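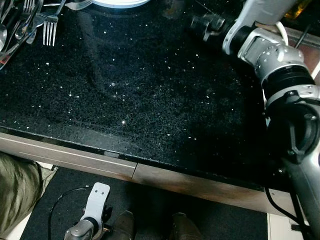
*Forks on a black granite counter.*

# Rirkia Picks Up the Oyelaran Library, and My Weekends Are Gone

2020-11-13

Okay, monster movie people, western people, people who will watch anything as long as it's 68 minutes long and has a title card in a wobbly font: we got a good one today. Rirkia, the little streaming service I keep bugging you all to try, has picked up the whole Oyelaran library, and the first batch goes live tonight.

If the name Oyelaran doesn't ring a bell, you've probably still seen the logo, the lighthouse with the beam that swings around and stops dead on the company name. They were a bargain-basement outfit that cranked out second features for the bottom half of double bills, and when theaters quit booking those, they sold everything to television. I grew up on a station that ran them after the late news on Saturdays, chopped to pieces, with a mattress commercial every eight minutes. I saw the first half of *The Drowned Bell* maybe five times before I ever saw the end of it (I kept falling asleep, and so would you, the middle is a lot of rowing).

The deal covers 1,238 titles, counting shorts, serial chapters and a pile of travelogues that I will absolutely be watching. Of those, 402 are features. Rirkia says tonight's drop is mostly mysteries and westerns, with new stuff added every Friday. The horror pictures come later, and the serials get saved for May, when they plan to run them one chapter a day the way the old stations used to. I don't love waiting until May. I've been waiting on a decent copy of *Canyon of the Iron Mask* since I owned a VCR, so I guess I'll live.

## What kind of shape are they in?

Mixed, going by the preview I got to poke around in this week. A lot of the library comes from the 16mm television prints, and they look like it: scratches, splices, a reel change that jumps half a sentence. The good news is that Breleck, the lab doing the transfers, had the original negatives for a decent number of the crime pictures, and those are gorgeous. I put on *Nine Steps Down* meaning to check the first five minutes and sat there through the whole thing with my coffee going cold. There's a long shot in a stairwell near the start that used to be pure mud on television. Now you can see the wallpaper! You can see a guy waiting on the landing, and the whole plot makes a lot more sense once you know he's there.

The sound is rougher. A couple of the westerns have a hum all the way through, and one of the comedies drifts out of sync in the last reel. I wrote to Rirkia about the sync problem and got a reply the same afternoon saying a fixed file is on the way. We'll see.

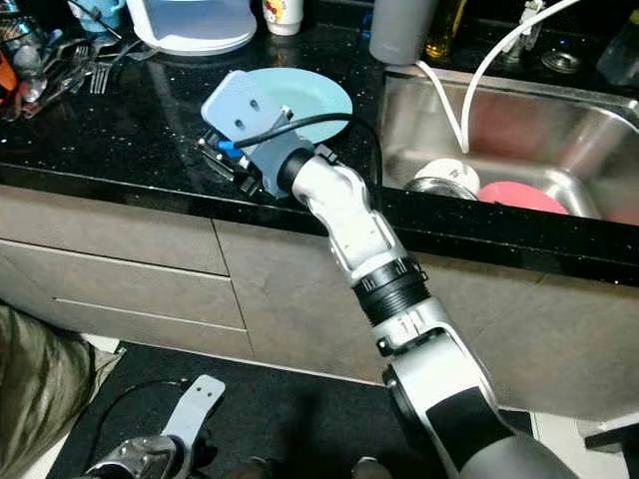

*A robot arm over a counter, with a light blue plate.*

## What it costs

Nothing extra if you already subscribe. New folks get two weeks free, and after that it's the same monthly price it was last year. There's no ad tier, so no mattress commercials, and I'm a tiny bit sad about that.

You'll want to know that the search is still lousy. Typing "Oyelaran" brings up some of the films and leaves others out, and the decade filter put a 1930s courtroom picture in with the 1950s. Go in through the Collections page and sort by title. It's slow scrolling but everything is there. The app on my TV crashed once when I backed out of a movie too fast. The website was fine.

Captions are on all of tonight's features. They look like a real person typed them, because somebody took the time to spell out the song lyrics in *Lucky at the Limelight*, including the verse in pig Latin.

## The Trilport is getting in on it too

Local readers, perk up. The Trilport can't do regular shows right now, for reasons we all know too well, but they've worked out a deal to sell a "virtual double bill" through their own website every Saturday. You buy a ticket from the theater, you get a link to two Oyelaran pictures with a cartoon in the middle, and the theater keeps half. You don't need a Rirkia account for it.

The first pair is *Nine Steps Down* with *Widow's Freight*, a train picture I have never seen and know nothing about except the poster, which has a lady holding a lantern and a man falling off a caboose. I already bought mine. The Trilport told its mailing list it needs to sell over 1,000 tickets between now and the new year to keep the lights on and hold on to its projector lease, so if you've been meaning to do something nice for the place, that's a pretty painless way to do it. They're also selling popcorn to go out of the side door on Saturday afternoons. Bring your own bucket, get it filled with the good butter.

## Where I'd start

Go with *Nine Steps Down*, obviously. After that I'd try *A Badge for Tuesday*, a western that's mostly people arguing in a hotel lobby, with a terrific last ten minutes. *Lucky at the Limelight* if you need something silly. I'd hold off on *The Drowned Bell* until the horror titles show up in the better transfers, as the preview copy is the same beat-up one I remember, rowing and all. 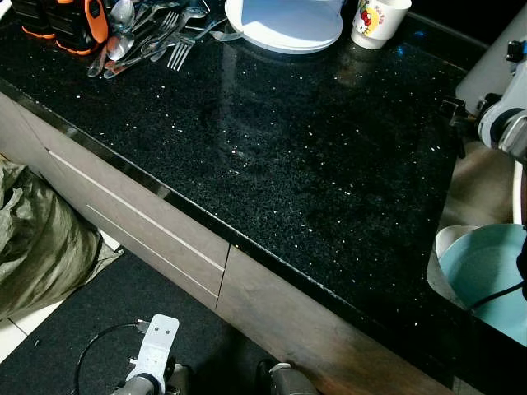

*Drawers and cabinet fronts under the granite.*

And skip *Gentleman from Saturn*. I know, I know, the title. It's a 70-minute movie with maybe four minutes of Saturn guy in it, and the rest is a real estate dispute.

I'll put up a longer post on the travelogues once I've gotten through a few. The one on canal boats is already my favorite. If you spot a movie in the list that you remember from TV and could never track down, leave the title in the comments and I'll bump it up my pile. Also, if anybody taped the original station breaks with the lighthouse logo and the organ music, please write to me. Rirkia trimmed the logo off a few of these and I want it back.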